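I moved to Suvville for a job that lasted one winter, and I stayed for the bread. My apartment was over a bakery called Vidal, and by five in the morning the whole stairwell smelled like butter. You can't leave a place like that. I tried once, in December, and got as far as the bus station.

Small towns get a bad rap for being sleepy, and sure, the movie theater closes when the owner has a cold. But I'd lived in cities for years and never knew a single neighbor. In Suvville I knew 600 people's business by spring, and they knew mine (including the haircut, which got discussed at the post office for a week!).

My rent was 439 a month, and that bought me two rooms and a view of the river. Souad Shehata, my landlady, threw in soup. She's 70 and walks up Rindberg hill every day before lunch – I went with her exactly twice, and I needed a nap both times.

People back home still ask what anyone does for work out here. All sorts of things, is what I tell them. There are orchards and a school, and there are people at lab benches too.

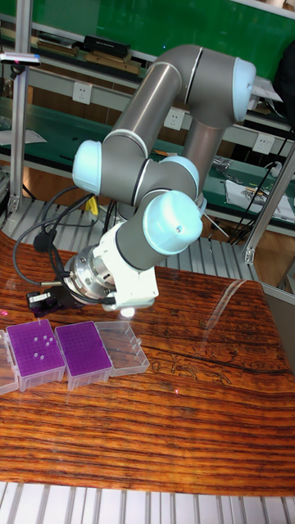
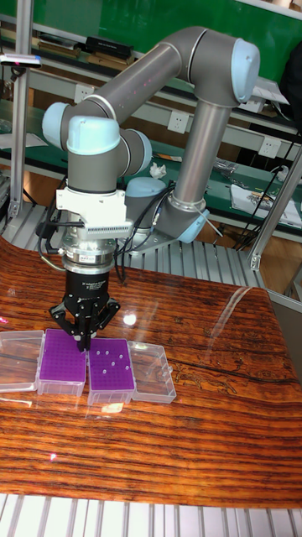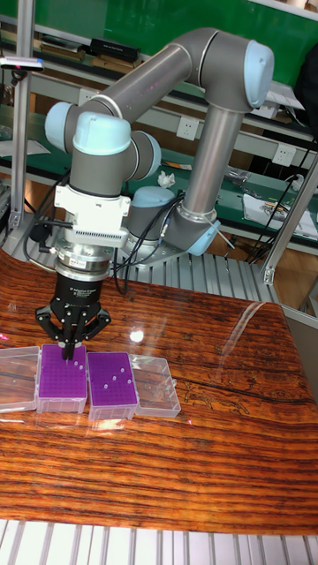 What I do miss is eating late. The kitchen at Sano shuts at eight, and if you walk in at ten past you'll get a very kind smile and a bag of peanuts. So I learned to cook, badly at first. Souad gave me her lentil recipe with no amounts in it, just "enough" written next to everything, and I'm still working on the cumin.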